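Pollen, Pilze und ein Sieb voller Luft

Als mir Zoriana Kravchuk im Juli zum ersten Mal erzählte, dass sie Luft sammelt, habe ich gelacht. Sie nicht! Die Mikrobiologin hat auf dem Dach in Edbridge einen Filter laufen, der alles einfängt, was über die Stadt weht: Pollen, Ruß, Pilzsporen, Bakterien (und einmal, sagt sie, eine ziemlich beleidigte Hummel).
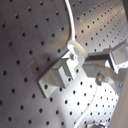 Mich hat vor allem überrascht, wie viel da oben los ist. 930 Bakterienarten stehen inzwischen auf ihrer Liste, viele davon aus ganz normalem Ackerboden. Nach Gewittern sieht die Mischung völlig anders aus als nach einer trockenen Woche, und Zoriana wird richtig hibbelig, wenn der Wind dreht.
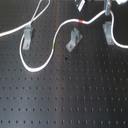

Die Sporen sind ihr Sorgenkind. Manche keimen nach neun Tagen im Labor, andere gar nicht, und ihr Kollege Hipólito Jara streitet mit ihr seit zwei Jahren über den richtigen Nährboden. Ich stelle mir so eine Probenkarte ja immer vor wie eine Metallplatte mit lauter kleinen Löchern in geraden Reihen, jedes Loch ein Ort, und die meisten davon noch schwarz. Hipólito fand den Vergleich schief, Zoriana hat ihn sich notiert.

Im Sommer wollen die beiden einen zweiten Filter aufstellen, unten am Fluss. Ich darf beim Wechseln helfen, mit Handschuhen.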